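Projektbericht: Automatisierter Ausbau von PC-Komponenten
Projektgruppe Jukard, Bearbeitung: Smaranda Husar, Rochelle Baptiste

3. Versuchsaufbau

Der Rechner liegt seitlich und geöffnet auf dem Profiltisch. Links davon ist die gedruckte Aufnahmeplatte positioniert, deren Halterungen wir im April konstruiert und im Mai zweimal überarbeitet haben. Die Druckzeit der letzten Version betrug 42 Stunden. Der Arm wird über unsere Steuersoftware Ilard angesprochen, die Greifpunkte sind im Koordinatensystem des Tisches hinterlegt.

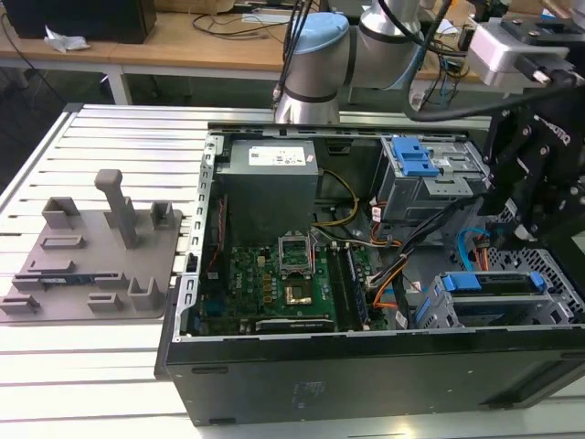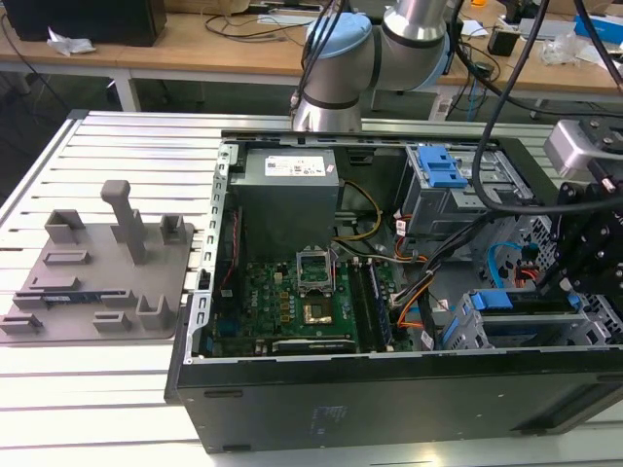 Abb. 4 und 5: Geöffneter Rechner mit leerem CPU-Sockel, links die Aufnahmeplatte.

4. Durchführung

Untersucht wurde das Greifen von Speicherriegeln und Laufwerksträgern. Insgesamt wurden 2852 Bewegungen aufgezeichnet, davon 1332 mit Kontakt zum Bauteil. In 139 Fällen brach Ilard die Bewegung ab, weil die Kraftgrenze überschritten war. Die meisten Abbrüche traten in der Nähe der Kabel auf. Eine Führung der Kabel per Software haben wir nicht umgesetzt.

Für die Auswertung war Rochelle Baptiste zuständig, für Konstruktion und Druck Smaranda Husar. Die Rohdaten liegen im Projektordner unter »Gultus«, die Druckdateien im Unterordner »Platte«.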